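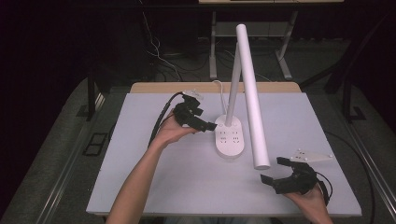
Lawal
Contributing writer, roads and public works

Category: Reviews / Transport and Government

Alent is a program for following road projects, made by a small company called Skusine. It collects the notices which the state road department and the districts publish, places them on one map, and tells the user when something changes. I have used it since December, mostly for the Grestov district, where I write on road matters. I paid for my own subscription, at 40 dollars a year.

The first thing I wanted to know was whether a road can be followed through its whole paper life. A road in our state is first proposed, then approved in principle, then surveyed, then estimated, and only after that does the money come. Each step is announced in a different place. In Alent every road has one page, and the steps stand on it in order with the date and the original notice attached. For the Grestov bypass this worked very well. I found the old alignment and the revised one on the same page, and I could compare them without asking the district office for copies.

The map is clear and quick. State roads are blue, district roads are gray, and roads waiting for transfer to the national network are drawn with a broken line. When I downloaded the Grestov list it had 886 entries, and 372 of them were marked "no change in the last year." This was useful for me. I took that list to a public meeting and asked my questions directly from it.

Search is less good. If you type the road number exactly as the department writes it, you get the right page. If you leave out the hyphen, you get nothing, and the program does not suggest anything. Village names with two spellings have the same problem. I keep a small paper list of road numbers next to my keyboard, and I think a paid program should not need this.

Alerts come by e-mail. You can choose a road, a district or a single contractor. I recommend that you begin with roads only. I chose the whole district in my first week and received a message for every changed comma in the tender papers. There is a setting called "major steps only," but it is hidden under the account page and I found it quite late.

The export function gives a plain table with up to 100 roads at one time. For a larger district you have to repeat it and join the parts yourself. The dates come out correctly, but the cost column mixes the estimate and the sanctioned amount, and you must open the notice to see which one it is. Please be careful with this if you publish figures. I made the mistake once in a draft, and my editor caught it.

I wrote to Skusine two times. The first answer, on the cost column, came the next morning and was polite. The second question, on bridges, was answered after three weeks. Bridges are still not shown separately from the road they belong to.

For a reporter, a council member or a citizens' group with one or two roads to watch, I can recommend Alent at this price. A contractor who needs tender deadlines will want something stricter — two notices from Grestov appeared on the map after the bidding was already closed. I have renewed for one more year and I hope the search will be repaired in that time.

Published 23 September 2019

Related
How to read a road estimate
Grestov bypass: the revised alignment and the public comments
District or state: who repairs your road?
Review: three printed road atlases for the office

Contact us | Copyright 2019, all rights reserved | Back to top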